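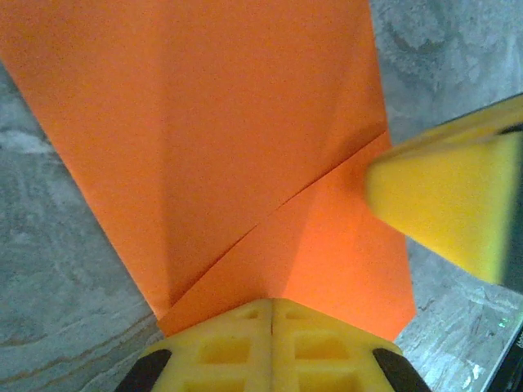

FLUNDCOMBE, May - A small company in Flundcombe has spent the autumn teaching a pair of robot arms to fold paper, and it is doing so one sheet at a time.

Gollik, which works from a former print shop near the rail yard, said this month that it has now recorded 671 complete folding runs. Each run is one sheet taken from flat to finished by a human operator who moves the arms from a distance. The recordings will be used as examples for a learning system, which the company hopes can later do the same folds without a person at the controls.

The project is called Petach. It is paid for by Alvarado, a packaging business that makes gift boxes and paper sleeves and still finishes many of them by hand.

Paper was chosen because it is difficult. A wooden block keeps its form when a gripper closes on it, but a sheet bends, slides and springs back. A crease that is a little wrong at the beginning becomes very wrong after the third or fourth fold. In the kite shape, one of the first figures in the set, the long diagonal crease must be sharp and the flap must lie flat, or the next step cannot be done.

The operators sit at a desk with 2 hand controllers, one for each arm. As they work, the system saves the movement of every joint together with the view from small cameras fixed close to the yellow fingers. The company says the close view matters most when a finger is near the margin of the sheet, where a few millimetres decide if it will press the paper or push it away.

Of the 671 runs, 318 are of the kite and other simple figures that need only a few folds. Another 252 are of an envelope, which the packaging firm asked for. The rest are mixed, and include sheets that were turned or moved on purpose before the operator began, so that the system does not learn only one starting position.

Runs that go badly are not always thrown away. If the operator makes a mistake and then repairs it, for example by opening a flap and pressing it down again, the run is kept and given a label. Gollik believes that such repairs are useful to the system, as real sheets will also slip sometimes. Runs where the paper is torn, or where an operator has to stop and straighten the sheet by hand, are left out of the total.

The work is slow. A person at a table can fold a kite in a few seconds, while an operator with the arms may need several minutes. New operators practise for a week before their runs are saved. They change places every hour, as the company found that the creases became less exact when someone worked for longer than this.

Colour has been another question. The first sheets were all white, and the fold lines were hard to find in the recordings when the lights were strong. The team then began to use bright colours, orange among them, on which the shadow of a crease is easier to see. White sheets will return later in the year, because most of Alvarado's products are white or brown.

So far the learning system has had only short tests. According to the company, it can bring one corner across to the other side of a sheet and press it down, but it often leaves the crease too soft. It has not yet completed an envelope. Gollik would not say how often the first fold is successful, and said the results will be published when the tests have been repeated with paper of different weights.

Some workers at the packaging firm have asked what the project will mean for their jobs. Alvarado said in a written reply that there is no plan to put the arms on its finishing line this year, and that staff from the line were invited to Flundcombe to show how they fold. Several of them did so, and their order of folding for the envelope is the one now used in the recordings.

Gollik plans to continue recording through the winter. The next figures will be a box with a closed lid and a sleeve with a tab, both of which need one arm to hold the paper while the other folds. The company is also looking for 2 more operators for the evening shift, which begins at 5 p.m. Experience with robots is not required.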